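The case for a boring cable check

Most complaints about handheld grippers at Wakum are filed under calibration. I think most of them belong under cabling. Of the 106 faults in our August log, the largest group cleared when a connector was reseated, before anyone opened the calibration tool.

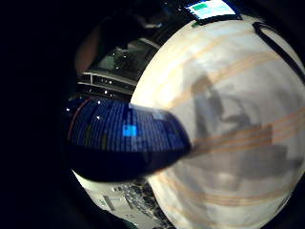 Ashton Mudgway disagrees. He wants the marker cube verified first, every session, on the grounds that a bad pose estimate spoils all that follows. True, but the cube is bolted on. The cable gets pulled in a new direction each time the operator reaches across the table.
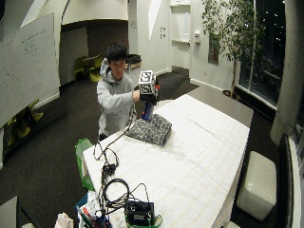 Gripper with marker cube in use at the table, cable running back over the cloth.

My order would be connectors, cable slack, fingertips, then cube. It takes about 6 minutes. Slack should be set at full reach with the operator standing - a loop that looks generous at rest can be tight at the far edge. 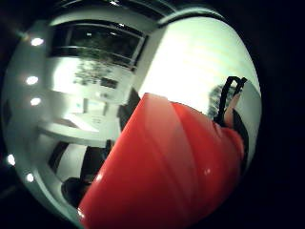

Marama Waaka's objection is better. She points out that a fixed order trains people to stop at the first fault found. I would accept that cost for one month on the Olia units and compare logs afterward. If calibration still leads, Mudgway can have his cube first.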